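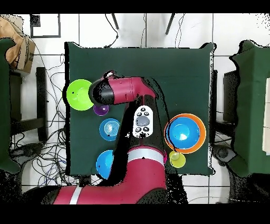

I rewrote our cell rules in May, and most of the old sheet went. It had 17 items, half of them about paperwork. What remains concerns things that change the result of a run or the safety of whoever is standing next to the arm.

Speed first. Any new Stenia program runs at 75 mm/s until it has finished one full cycle under supervision. The person at the table keeps a hand on the stop for that cycle and does nothing else. No typing, no talking on the phone.

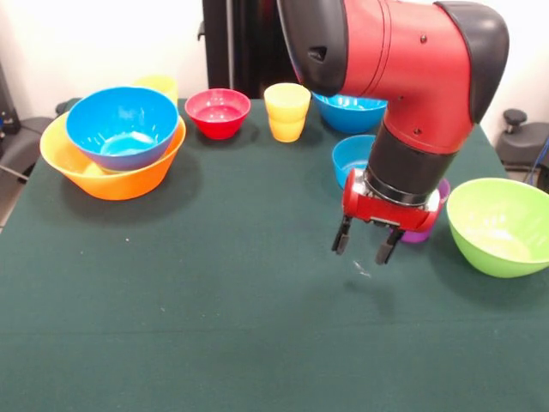

The approach height gets its own line in the program header. I set it at 100 mm over the tallest item, measured to the fingertips with the gripper open. Measuring to the flange is how we bent a finger at Bromville, and the spare took weeks to arrive.

Nested bowls count as one item for clearance and as separate items in the log. The Plosico template has no field for this, so I put the stack order in the comment, bottom piece first. Cups are logged by color, and a cup inside another cup is logged as two.

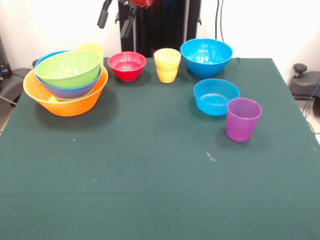
The cloth is checked between runs. Lint and scraps come off by hand with the arm stopped. Cables on the floor stay out of the walking path, which I still enforce badly.

Grip pads are replaced at 2,000 cycles, worn or not. The counter in Mạch resets when the controller loses power, so I write the number down at shutdown. The next revision should move that count to a file.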